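Firdale Public Bench and Shade Program
Progress report to the Bodnár Fund
18 Jun 2025

Dear friends at the Fund,

It hardly seems possible that we are already writing to you again, and we want to begin with a thank-you, as we always do. Your grant has carried us through a long wet spring, a change of office (we are now upstairs from the bakery on Doltard Street, and you are welcome any time), and more conversations about sitting down than any of us expected to have in our lives.

As you will remember, the program set out to find out where older residents of Firdale get tired on their way to the shops, the clinic and the library, and then to put seats and shade in those places. We promised you a walking survey first and benches second, and we have kept to that order, even when it was tempting to skip ahead.

The walking survey

We finished the survey in April. In all, 71 residents walked their usual routes with one of our team and told us where they would stop if there were anywhere to stop. Some of these walks took the better part of a morning, partly because people know each other here and partly because the stories were good. We learned that the hill by the old creamery is less of a trouble than we had thought, since most people simply go around it. The long flat stretch from the clinic to the bus stop was mentioned again and again. It looks easy on a map, but there is no shade on it after lunch and nothing to lean on either.

Benches

We have installed six benches so far. All of them have backs and armrests, which people asked for very firmly, and the seats are a little higher than the ones in the park. Our supplier, Wokutura, was late with the second delivery and sent two benches with the wrong feet, but they exchanged them without any argument and we are happy to go on working with them. Three more benches are on order for the clinic route. We had hoped to have them in by now, and we are sorry about the delay - the town needed to check for a water line before anyone could dig, and that took longer than the digging will.

Trees and shade

This part has gone more slowly. The young maples we planted near the library came through the winter well, and the neighbors have been very good about watering them. The ones on Doltard Street are struggling. We think the soil there is packed too hard, and we would like to wait and replant in October, when the weather is kinder to new roots. In the meantime we are pricing a simple canopy for the bus stop.

Money

Spending is close to plan. We are a bit under on printing and a bit over on hauling, and with your agreement we would like to move the difference across. The full table will follow with the yearly accounts, in the same layout as last time.

What comes next

Over the summer we will finish the clinic route and then turn to the open paved areas in the middle of town. These are pleasant to look at but tiring to cross, and several people told us they go the long way to avoid them. We would like to ask them what would help before we draw anything up. It may be seats along the sides, or a planter with a wide edge, or something we have not thought of yet.

We would also love for you to visit. Come on a dry day, wear comfortable shoes, and we will walk the library route together, with a good long rest on every bench.

With warm thanks from all of us,
The Firdale Bench and Shade team

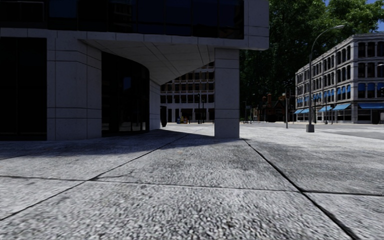
Open paving beside a modern gray building (computer rendering).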